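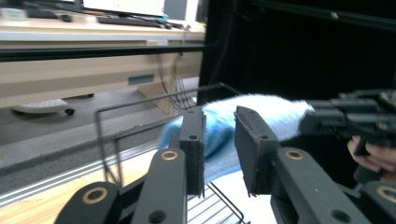

A hand-held gripper, foreground, open around a blue and white cloth; a multi-fingered robotic hand holds the white end.

Robotics Wiki > Software > Manipulation > Planning

Search this wiki Go Advanced

Odon (software)

Odon is a planning and control package for robotic handling of cloth and other soft goods. It was written by Mahlet Workneh and Esben Fogh and first released in January 2017 under the name Gudard. The name was changed at version 3. Odon takes recorded demonstrations, usually made with hand-held grippers, and turns them into motions that a robot arm can replay and adjust. Its authors call it a general cloth planner. That label has been disputed, and most published results cover towels, pillowcases and small blankets.

Design

Odon has a perception module, a grasp selector and a motion layer. The perception module labels regions of the cloth by texture and fold direction and passes them on as candidate grasp points. It does not build a full model of the cloth. The documentation presents this as a choice made for speed, although an early design note by Fogh lists a full model as planned work that was dropped.

The grasp selector ranks candidates by comparing them with stored demonstrations. A default installation ships with 165 of these. Users can add their own, and in practice they have to, as the default set contains very little fleece or other thick material. Mixed items, in which a fluffy section is sewn to a smooth one, are handled as two separate pieces of cloth that happen to move together. The motion layer is a fairly ordinary trajectory follower with a limit on finger speed.

Finger opening is read from the demonstration and scaled to the target gripper. The scaling assumes two parallel pads. Support for multi-fingered hands was added later through a plug-in called Notari, which reduces the hand to a single pinch and ignores the remaining fingers.

Performance claims

The release notes for version 3 state that the planner needs "only a handful" of demonstrations for a new item. No figure is attached to this. Tove Bech, who tested the package on a set of household textiles, reported that 19 demonstrations were needed before the selector stopped choosing the hem of a pillowcase every time. She also noted that the bundled benchmark counts a grasp as successful if the pads close on any fabric at all, even when the cloth then slides out.

Workneh replied that the benchmark was meant to test the selector and was never a measure of complete tasks. The project page still quotes the benchmark score beside the words "folding success."

Jaime Simões ran a longer comparison of almost 2000 trials against Strebel, a much simpler planner that grabs the highest visible point. Odon did better on flat cloth. On hanging cloth the difference was small, and Simões wrote that he would not choose between the two on that basis. His trial logs have been released, but the camera settings have not, so the comparison is hard to repeat.

Maintenance

Obsa Gidey has maintained the code since version 3. The calibration tool was rewritten and now rejects recordings in which the pads leave the camera's view. The older tool accepted them silently, and it is unclear how many of the default demonstrations were affected. A request to recheck the set remains open.

See also: Strebel (planner); Deformable object manipulation; Learning from demonstration

Categories: Robot software | Motion planning | Articles with disputed claims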